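COMMUNIQUÉ DE PRESSE

Stustbridge met en service une filière de réemploi des vêtements professionnels sur son site d'Ibarra

Ibarra, le 16 août 2025

Stustbridge, prestataire de location et d'entretien de vêtements de travail, annonce la mise en service d'une filière de réemploi textile sur son site d'Ibarra. La filière prend en charge les chemises, polos et blouses restitués par les entreprises clientes en fin de contrat ou lors d'un changement de dotation. Jusqu'à présent, ces articles étaient dirigés vers l'effilochage sans contrôle individuel préalable.

Le dispositif repose sur un tri à la pièce. Chaque vêtement est lavé, contrôlé, puis affecté à l'une des trois destinations prévues par la procédure interne : remise en dotation, cession à un partenaire du réemploi, ou recyclage matière. La capacité nominale est de 2000 pièces par semaine, sur une seule équipe de jour.

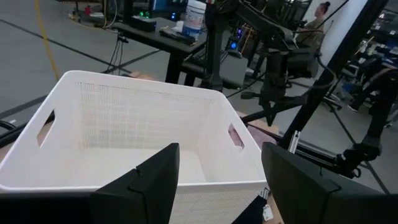

Le contrôle porte sur l'état du col et des poignets, la tenue des coutures, la présence de tous les boutons, la stabilité de la teinte et l'absence de taches résiduelles après un cycle standard. Un article présentant un seul défaut réparable est orienté vers l'atelier de retouche. Au-delà, il est déclassé. Les étiquettes de composition sont conservées sur l'article jusqu'à la sortie du site, la destination « recyclage matière » imposant de connaître la part de coton et de polyester.

Les marquages d'entreprise constituent la principale contrainte. Les écussons cousus sont retirés en atelier. Les transferts thermocollés et les broderies directes ne peuvent pas l'être sans altérer le tissu ; les articles concernés sont exclus de la cession à des tiers et restent éligibles à la remise en dotation chez le même client.

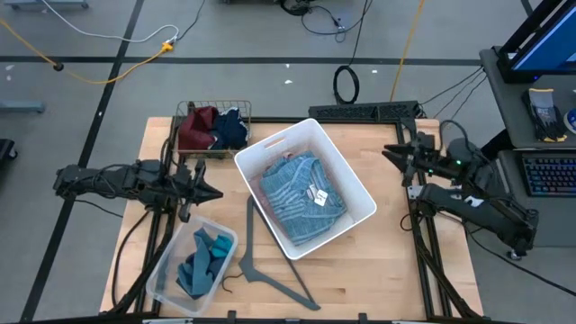
Une phase pilote a été conduite à partir de février avec la société Oltton, exploitant de restauration collective. Elle a porté sur un lot de 400 chemises et polos, dont 230 ont été remis en dotation après lavage et, le cas échéant, retouche. Les autres pièces ont été réparties entre la cession et le recyclage. Le pilote a conduit à deux modifications de la procédure : le contrôle du col intervient désormais avant le repassage, et les articles sont pliés selon un format unique, quelle que soit leur taille, afin de simplifier le stockage.

« La majorité des défauts relevés concernait la boutonnerie et les ourlets, c'est-à-dire des réparations courtes. Le coût de retouche reste inférieur au coût de remplacement pour la plupart des références de notre catalogue », indique Tanko Isah, responsable des opérations textiles de Stustbridge.
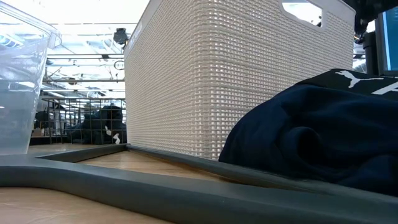 La traçabilité est assurée par le logiciel Pesness, déjà utilisé par Stustbridge pour la gestion des tournées. Un module complémentaire enregistre la date d'entrée, le nombre de cycles de lavage, la nature des retouches et la destination finale. Les clients reçoivent un relevé trimestriel par référence. Les données nominatives relatives aux porteurs sont effacées à la réception du vêtement et ne figurent pas dans ce relevé.

Le service est facturé à la pièce contrôlée. Pour les contrats en cours, l'adhésion se fait par avenant, sans modification de la durée d'engagement.

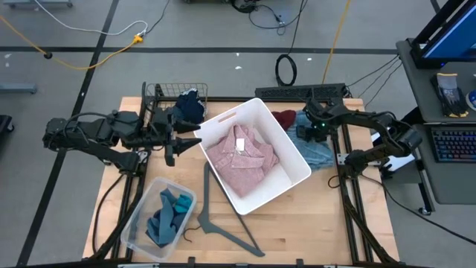
Les vêtements relevant des équipements de protection individuelle, notamment les articles haute visibilité et ignifugés, ne sont pas admis dans la filière. Leur fin de vie reste traitée selon les conditions prévues au contrat. L'ouverture aux pantalons de travail est à l'étude ; l'usure localisée aux genoux suppose une grille de contrôle distincte, en cours de rédaction.

Environ 5 emplois sont affectés à la filière, répartis entre le contrôle, la retouche et la préparation des expéditions.

À propos de Stustbridge
Stustbridge assure la location, l'entretien et la gestion de vêtements professionnels pour les secteurs de la restauration, de l'hôtellerie et des services.

Contact presse
Service communication de Stustbridge, site d'Ibarra
Procédure de contrôle et conditions tarifaires transmises sur demande écrite.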